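June 5, 2020
By Mali Humphreys

The seed catalog promised fruit in 69 days. I have been gardening long enough to know that seed catalogs are written by the same people who write dating profiles, but I circled the date on the calendar anyway.

It started in February, when I put 50 pepper seeds in egg cartons on top of the refrigerator. Idris asked what two people were going to do with 50 pepper plants. I told him you have to allow for losses. Then 19 came up, and he was kind enough to say nothing for almost an hour.

The survivors went out to the raised bed last month, in the good soil, with the expensive feed. They have spent their time since then being four inches tall. Meanwhile a tomato I never planted has come up through a crack by the back step and is already the size of a toddler. I haven't watered it once. I may have kicked it.

I did the math on what I've spent – the bed, the soil, the little copper labels I had to have – and stopped when it became clear each pepper would need to sell for the price of a decent lunch. My grandmother grew them in old paint cans and gave them away in grocery bags. She never owned a label in her life.

Idris says we could just buy them. He has been told that isn't the point, and he has asked what the point is, and I have gone outside to check on the slugs.

The slugs are doing great.
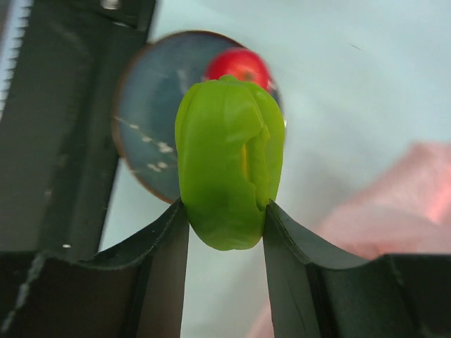
Photo: Idris Trevor

Green bell pepper, not one of mine. I'll report back at day 69.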